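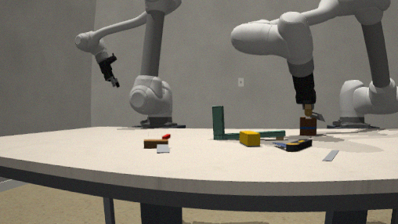 Progress report no. 4 – two-arm sorting bench, Dukville shared workshop

To: Hedon small builds fund
Date: Dec 10, 2018

Where we are

Sim is up and running. Both arms in, table in, loose parts on the table. Real bench is behind the sim by a few weeks, see below. Money is fine.

Done since last report

Sim bench rebuilt from scratch. Old one had the arms too close together and the elbows kept clipping. Now one arm each side at the back edge of the table, front left clear for whoever is standing there.

Test parts modeled. Plain shapes mostly: green L piece, yellow block, red block, a couple of brown ones, thin gray strips. The brown block with the blue stripe is the one we use for touch-down, right arm comes in from straight above and puts the tip on top. Left arm parks in the air, gripper empty, untill the right one is clear. One arm moves at a time for now.

Touch-down runs: 500 tried in sim, 428 good. Target for this stage was 400 so we are over. Most of the bad ones are the tip landing too near the side of the block and tipping it. A few are the planner giving up, no idea yet, logs saved.

Real table top cut and sanded. Legs on. Still rocks, needs a shim.

Not done

Second arm mount. Plate came from the Worudville shop with the holes in the wrong pattern. Sent back. Redrilling it ourselves would be quicker but the drill press is booked up and we don't want to ruin the plate.

Flat strips. Grippers can't get under them, in sim they just push the strip along the table. Trying a slide-to-the-edge move next – drag it until it hangs over, then grab. Works on paper.

Handing a part from one arm to the other. Not started. Was in the plan for this period, moved to next.

Changes to the plan

Dropped the camera over the table for now, sim gives us part positions for free and we want the arm motion solid first. Camera goes back in once the real arms are both mounted. No change to the total asked for.

Switched the motion code over to the Ghorbani branch, the one the other bench at the workshop uses. Cost us most of a week but we share fixes now.

Spending

Table stock, bolts, paint – all bought. Mount plates paid, replacement is at no charge. Power supply for the second arm not ordered yet, will go in with the next round. Receipts are in the shared folder, two are still missing (paint and the bolts), will add.

Next

Shim the table
Mount arm two when the plate is back
Slide-to-edge move for the strips, sim only
Slower approach on touch-down, last bit of travel only, rerun the full set
First handover try in sim

Real bench with both arms moving by April is still the goal. Tight if the plate is late again.

Need from you

An ok to move the leftover camera money to a second set of gripper tips. The ones we have are wearing on one side. Short email is enough, we would like to order with the power supply so its one shipping charge.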